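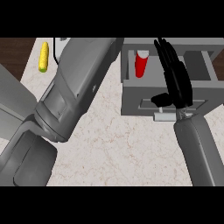
Moisture content at the time of cutting matters more than the species printed on the label, according to the first remark made at the Lirnel mill in Sikcombe, before the group had reached the log yard. The visit in October was arranged for small contractors and furniture shops that buy hardwood plywood and edge-glued panels. Most of the questions that followed came back to the same subject: why two panels from the same stack can behave differently once they are in a heated building.

The mill makes three product lines. Veneer-core plywood is the largest by volume, followed by edge-glued maple and birch panels, then a small run of stair treads. Lumber for the glued panels is bought green from sawmills and dried on site. Veneer for the plywood is peeled on site from logs.

Log yard and conditioning

Logs are stored under sprinklers from April until the first hard frost. The water keeps the ends from checking and slows fungal stain, which shows as gray or blue streaks in maple. Before peeling, the logs go into steam vats. Birch stays in for a shorter time than maple, and the schedule is adjusted for log diameter and for winter temperatures. A log that is peeled with a cold center gives a rough veneer with deep knife checks, and those checks can show through a finished face as fine lines after a season or two.

The vats are concrete with insulated steel lids. Two were in use and one was down for a drain repair. The floor there is wet and sloped, and the boots requested in the visit notice were needed.

Peeling and clipping

The lathe is a Duvevix, bought used and refitted with a new carriage. It turns the log against a fixed knife and produces a continuous ribbon of veneer. The knife is changed at least once a shift, more often when the yard is supplying dirty logs. Grit in the bark is the usual cause of a nicked edge, and a nick leaves a raised line along the full length of the ribbon.

From the lathe the ribbon travels to a clipper that cuts out open defects and sizes the sheets. Grading is partly automatic. The scanner finds knots and splits well enough but has trouble telling mineral streak from a shadow, so face stock is checked again by hand. Sheets that fail as faces are used for cores. Narrow pieces are stitched into full sheets with glued thread, which is worth knowing if you have ever found a thread on a crossband while routing a dado.

Drying

Veneer passes through a roller dryer and comes out at a low moisture content, between 4 and 8 percent. Solid lumber is handled separately in four kilns. Each kiln is loaded with stickered stacks, and the stickers are lined up vertically so the boards do not bow between supports. Sample boards are placed in pockets at the sides of the stack and weighed during the run.

Several visitors asked about case hardening. The mill tests for it by cutting a fork-shaped section from a sample board and watching the prongs. If they pinch inward, the outer shell is in compression and the charge gets a further conditioning treatment with steam. A board that skips this step may measure correctly with a pin meter and still close on the saw blade when it is ripped. The dry kiln operator's position was that a ripping test on one board from each delivery would catch most of these problems in the shop. It costs one board.

Layup and pressing

This was the loudest part of the building, and parts of the explanation were lost. Veneers are laid with the grain of each layer at right angles to the one beside it, and the layers are balanced on both sides of the center. Glue is applied to the crossbands by roller. The assembled panels go first to a cold press, which flattens them and lets the glue take hold, and then to a hot press with multiple openings.

The mill has used a soy-based adhesive for its interior panels for several years. Exterior panels are made with a phenolic glue, which leaves a dark line between plies. The two are not run on the same day because the spreader has to be stripped and cleaned at changeover. Shear samples are cut from each press lot, and there is a rack of broken ones beside the test bench. A good sample breaks mostly in the wood. A poor one separates cleanly along the glue line.

Edge-glued panels

The panel shop is in a newer building across the yard. Boards are planed, ripped to strips, sorted by color and clamped in a rotating rack. The ripsaw and the clamp carrier are both from De Luca. Strips are glued within a few hours of ripping. Left overnight, a fresh edge may move enough to open a joint at the ends of the panel.

Annual ring direction is alternated where possible, though color takes priority for the top grade. This is a compromise. A panel sorted only for color can cup more than one sorted for ring direction, and the mill does not promise flatness on unsupported panels wider than 24 inches.

Sanding, storage and ordering

Plywood is sanded on a wide-belt machine with three heads, finishing at 180 grit. The face veneer after sanding is thin — thinner than many buyers assume — and there is little room for further heavy sanding in the shop. Light hand sanding before finish is enough.

Finished stock is kept in a heated warehouse. The smallest direct order is 80 sheets of plywood, mixed thicknesses allowed within one species. Smaller quantities go through dealers. Lead time was quoted as three weeks for stock sizes and longer for matched faces.

The advice given for storage on site was conventional. Keep panels flat on at least three level supports, cover the top sheet with a scrap panel, and leave the stack in the room where it will be installed until its moisture content settles. Leaning sheets against a wall for a few days is the most common cause of the warp complaints the mill receives. Parking for visitors is at the north gate, and the scale entrance is for trucks only.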